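How I finally made peace with the shirt pile

4 min read

So I've been folding shirts all wrong for most of my adult life. I know this because Lesia Stasiv came over on Monday, opened my dresser to borrow a sweater, and laughed so hard she had to sit down on the bed. Fair enough! The second drawer had about 40 tops in it and you couldn't pull one out without three more coming along for the ride.

I moved to Marthorpe in May with way too many clothes and a dresser that's way too small for them (I bought it secondhand and measured the outside, which tells you everything about how I shop). My old system was the one my mom used: sleeves in, fold in half, fold in half again, stack. It works fine until you want the shirt at the bottom. And I always want the shirt at the bottom.

Lesia does hers the other way, long and narrow first, then up from the hem, so they stand in a row like file folders. I'd seen it a hundred times online and figured it was for people with nicer closets than mine. She made me do one with her at the kitchen counter, then another, and then she left me alone with the whole pile and a bag of pretzels.

The long part is easy. You bring the sides in, smooth everything down toward the hem and try to keep the width the same all the way. It's the middle where mine go wrong. If there's any extra fabric hiding in there it bunches up into a ridge, and once you fold over a ridge you've got a lump that won't lie down for anything.

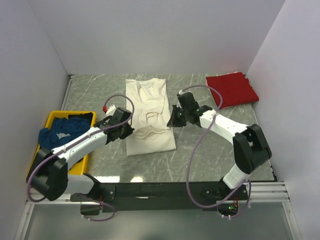 A cream shirt with the wrinkles bunched up around the middle.

What helps me is stopping right there and flattening it with the side of my hand, starting at the collar and going down slowly. I used to tug at the bottom edge instead, and all that did was make the hem go crooked. Soft creases up near the neck I just leave – they're going in a drawer, not to a wedding.

Thin cotton is the worst for this, by the way. Sweatshirts practically fold themselves, but anything light slides around on a smooth surface and gets ideas of its own. Solomiia Yurchenko, who read a draft of this, swears by putting a bath towel underneath so the shirt has something to grip. I tried it and I do like it, though then you have a towel to fold too.

The whole drawer took me an evening, and I ended up with 2 bags to give away. I can see every color I own now! Apparently I own a lot of gray. Next up is the sock situation, and I'm not ready to talk about that yet.

Recent posts
The dresser that almost didn't fit up the stairs
Towels: in thirds or in half?
A very small closet, part 2
What I kept when I moved to Marthorpe

Contact | Copyright, all rights reserved | Back to top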